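Right, I said I'd do the thread on what it costs to kit out a bench for hand-held grippers, so get a cup of tea, it's a long one.

Background for new people: I look after the kit budget for a small robotics group. We want people to do the tasks by hand, with grippers they hold, so we can teach the arms later. Arms are a separate budget line and a separate headache!

The whole pot for this round was 2000 pounds, excluding the grippers themselves, which came out of last year's money (thank goodness). I spent 1670 of it. Going to tell you where it went and where I'd spend differently.

Start with the task, then buy. I had a lovely spreadsheet with tabs and colours before I'd even watched someone do the job, and half of it went in the bin once I had. Sit by the bench for a morning first. Bring biscuits.

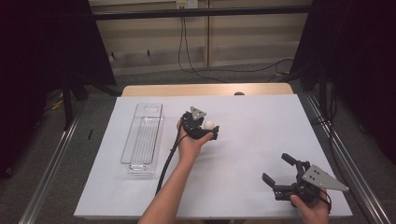 Two grippers, one ball, one clear box.

Look at how much room two hands need. I'd budgeted for a narrow table because it was cheaper and would fit through our awful door. Then I stood there with a gripper in each fist and my elbows out like a chicken and changed the order that afternoon.

The table and the white covering were cheap. I'd still put money aside for a second covering from day one. They mark, they crease, somebody leans a mug on one, and then you're waiting on a delivery with a bench you can't use.

Cables!! I can't say this loudly enough. My first budget had a single line called "cables, misc" with 112 pounds next to it, and I felt quite grown up about that. We ended up at 467 with the longer leads, the spares, the clips and the sleeving. Hand-held grippers have wires on them, the wires get pulled all day long, and wires that get pulled need replacing.

If you take one thing from this thread, make it two spare leads per gripper, bought at the same time as the gripper. Ours came from Plarninis and when I went back for more of the same the lead time had gone from days to weeks.

Next up, objects. People forget to budget for the things being picked up. Balls are pennies. Clear boxes cost a bit more, and I'd buy a stack of the same one in a single order — shops change their range without telling you, and then your new box is a different height from your old box and Abhishek Bhatia sends you a very polite message with a ruler in it.

Was see-through a good choice? It's a fiddly one, I'll admit. Clear plastic is hard for cameras, you get shine all along the edges. But the people who'll use this in the end have clear tubs everywhere, so I'd sooner pay for the awkward thing now.

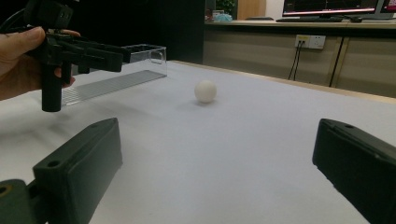

Ju-won Choo replied that I'd left out the biggest cost, namely people's time, and that a bench sitting idle for a week while somebody chases a quote from Sokex is dearer than any box of cables.

Fair point, and I'm a bit cross I didn't put it first. I don't hold the staffing money so it never shows up on my sheet, but it's real. I've now added a column for "days lost if this breaks" next to every item, and it changed the order of my shopping list more than the prices did.

Example from that column: a fingertip. Costs very little. Days lost if you haven't got a spare, quite a few. So fingertips went from the bottom of the list to the top, and a fancy new lamp I'd been eyeing up went the other way (sorry, lamp).

Someone asked about hire versus buy. We got a hire quote from Kandpal for the whole bench and it made sense for a month or so, then stopped making sense fast. If you only want to find out whether the idea has legs, hire. We already knew we'd be at it through the winter.

Things I didn't buy and don't miss: a posh chair, a labelled drawer unit, the extended warranty. Things I didn't buy and do miss: a second power strip, knee pads for whoever has to crawl under the table, and more of those little stick-on cable clips.

What's left of the 2000 is staying put until November, when we'll know if we're adding a second bench. If we do, I'm copying the first one exactly, same table, same boxes, same everything. I've been tempted by a nicer table in the Nondedent catalogue, and I've been told no by several people already.

I'll tidy up the spreadsheet and share a blank copy this week. Shout if you want the days lost column left in, and do send me your own cable totals so I feel less alone.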